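Storby Support Desk
Ticket 2400: Arm stops partway through the tray routine after the bowl change
Product: Staltetti two-arm bench, drinks and desserts
Opened by: Wanda Haverford, kitchen lead
Assigned to: Shoaib Gilani
Status: Open, waiting on customer

Wanda Haverford wrote:

Hello Shoaib, and thank you again for being so patient with us in September. I hope you don't mind a long one, as I'd sooner give you too much than have you write back to ask.

Since we switched to the mint-green bowls, the near arm has been stopping with code 313 during the tray routine. It takes hold of the bowl fine, it lifts, and then it waits with the bowl in the air until someone clears the message on the panel. The far arm has not done it once. Lemonade and iced tea run as they always did, and the ice has been no bother at all.

You asked what else is on the table while it runs, so I've included it with everything left where we normally have it. The cutting board stays at the end with the fruit, and the cups sit just below it.
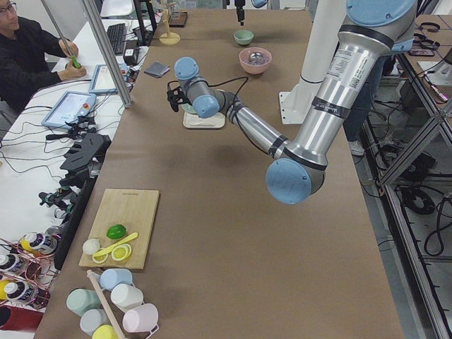 I should say how we're using it these days, because it has drifted a bit from what Perkum set up for us. Tavion Rosenthal used to do trays by hand all through the lunch rush, and he was very quick. Now he looks after the bench and cuts the fruit, and he's become the one everybody calls when a message comes up. He likes the new work, mostly, but he told me he misses having his back to the noise and just getting on with it. With the 313s he is walking over so often that he gets neither job done properly, and Esperanza Achterberg has been picking up his prep without complaining, bless her. I'd love to give her that hour back.

Shoaib Gilani replied:

Hi Wanda, never too long, please keep them coming. The detail about Tavion is useful to me too, as it tells me how often you're really seeing this.

Code 313 means the grip reading changed after the lift by more than the routine allows. It doesn't always mean the bowl slipped. The old bowls were taught in with a grip setting of 700, and if nobody changed that when the new ones arrived, the near arm is still expecting the old rim. My colleague Octavian Grecu had the same thing with a customer's Dvorak dishes in the spring and it came down to the setting and where the bowls were sitting.

Could you or Tavion go through these when it's quiet?

1. Pause both arms from the panel and wait for the message that says they're holding. Keep hands off the table until you see it.

2. Open the wrist view for the near arm and look at how the bowls sit against the tray. The routine wants a clear bit of rim to close on. If one bowl overlaps another, or they're both crowding the spoon side of the tray, make a note of it before you move anything. The printing on the tray (the little bear saying hi) is handy for telling which way round it's been put down. 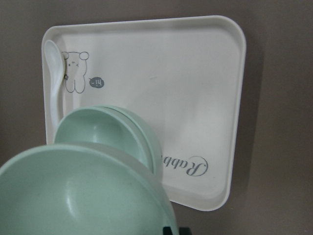 3. On the bowl page, check the grip setting. If it still says 700, choose "Teach new rim" and follow the prompts with one bowl only. It takes two passes, and please let it finish both, even if the first looks perfect.

4. Run the tray routine at slow speed, with one of you standing by the panel, and write down at what point it stops, if it does.

Wanda Haverford wrote:

We did all of it together after closing. Tavion wanted to press the buttons and I held the clipboard, which suited us both! The setting did still say 700, so you guessed right there. We taught the new rim, both passes, and then ran it slowly with the ice and scoop in the pink bowl as usual, so that it would be a fair try.
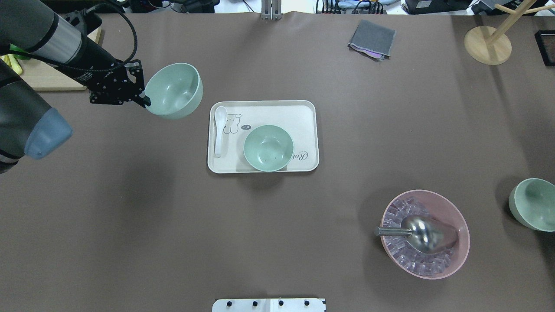
Out of over a dozen slow runs it gave us the 313 just the once, and Tavion thinks he had put that bowl down too close to its neighbor. At full speed we haven't dared yet. He has asked me to ask you whether he can have the teaching page on his own login, so he doesn't have to find me each time. I'm all for it. He knows that arm better than I do by now, and it seems silly to have him responsible for it with half the buttons grayed out.

One more thing from Esperanza. She would like the stop message to say which bowl it means, in plain words. When she's covering she sees the number and has to go and look in the binder, and the binder is in my office.

Shoaib Gilani replied:

That's a lovely result, Wanda, thank you both for staying late. I've switched on the teaching page for Tavion, and he'll need to log out and back in to see it. Please do try a lunch at full speed with the bowls spaced apart, and send me the stop list from the panel afterward. If the near arm still trips I'll widen the allowance a little from here.

Esperanza's request has gone to Octavian, who looks after the message wording. I can't promise a date, but in the meantime I can add a short note under code 313 on your panel. Would she send me the words she'd like to read? Hers will be better than mine.

I'll leave the ticket open until I hear how lunch went.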